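Learning > Health Law and Policy > Chapter 4
Reading time: 7 minutes
Print this chapter | E-mail this chapter

CHAPTER 4
How Health Bills Become Enforceable Rules

4.1 Scope of the chapter

A health statute seldom operates from the moment a legislature passes it. Assent, commencement, regulations and the appointment of inspectors may each fall on a different date, and a clinic needs to know which of them binds it. This chapter follows one measure, the Clinic Licensing Act of the province of Haldane, from its introduction in June to the first licence issued under it. Sections 4.2 and 4.3 deal with passage and commencement. Section 4.4 deals with delegated powers, and the remainder with review by the courts.

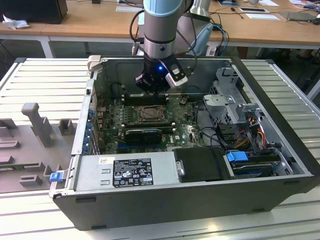 Commencement is the date on which a provision takes legal effect. An Act may fix that date itself, leave it to proclamation, or divide its parts between the two. The Haldane Act was divided: the definitions and the regulation-making power commenced on assent, while the offence provisions waited for proclamation. A licensing scheme in that interval resembles a computer with its side panel off and its processor socket empty. The structure is in place and can be inspected, but the part that does the work has yet to be fitted. Conduct during the interval remained governed by the older Hospitals Act, and the penalties in the new Act could not be applied to it.

Proclamation for the offence provisions was made on 2018-03-05. The clinic at Pinach, which had 50 registered beds, came under the new rules at once. The smaller clinic at Hedel fell within a transitional clause and had 160 days to apply for a licence.

4.2 Delegated powers

Section 63 of the Act allows the minister to make regulations on staffing, record keeping and the storage of medicines. The power is wide but it has limits. A regulation must fall within the subjects listed, must not contradict the Act, and must be tabled in the legislature. A regulation that fails the first or second test is invalid to the extent of the failure. The effect of late tabling depends on the wording of the Act – some statutes treat it as fatal, others as a defect that can be cured.

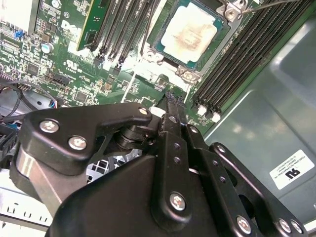
Can a clinic be penalized under a regulation made before the offence provisions commenced?

The answer depends on when the conduct took place. A regulation may be made early under a power already in force, but a penalty applies only to conduct after both the regulation and the offence provision have commenced. The Grerton decision, discussed in section 4.5, turned on this point.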